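Speaker notes, Himgate home group, 30 Oct 2018

Okay, slide one. Say hi, thank Szu-yu Huang for the projector, then straight into lids. Ask who has a drawer they can't close! (Wait for hands.) Mine had 221 pieces in it when I finally tipped it out in May.

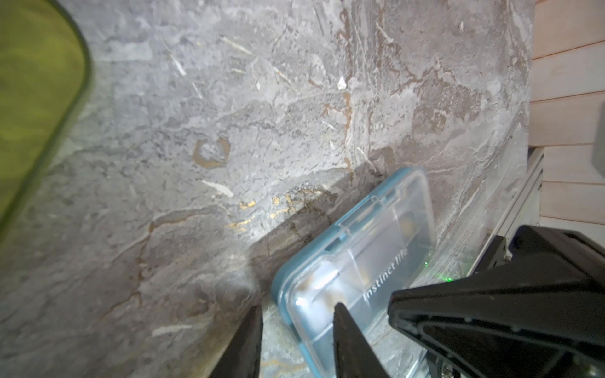

So my first rule is to match every box with its lid before you buy anything new. No partner, out it goes. Tassanee Phromma will want to argue about yogurt tubs – let her, it's fun, but keep it to 2 minutes.
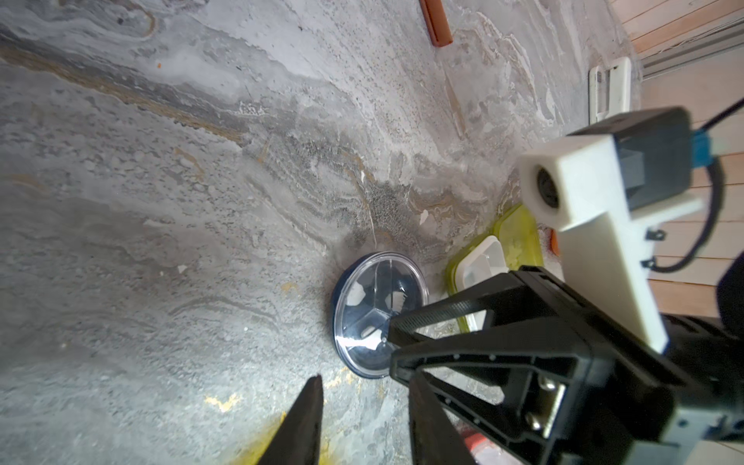 Round lid with a navy rim, lime-green container beside it.

Then questions, and pass the swap box around.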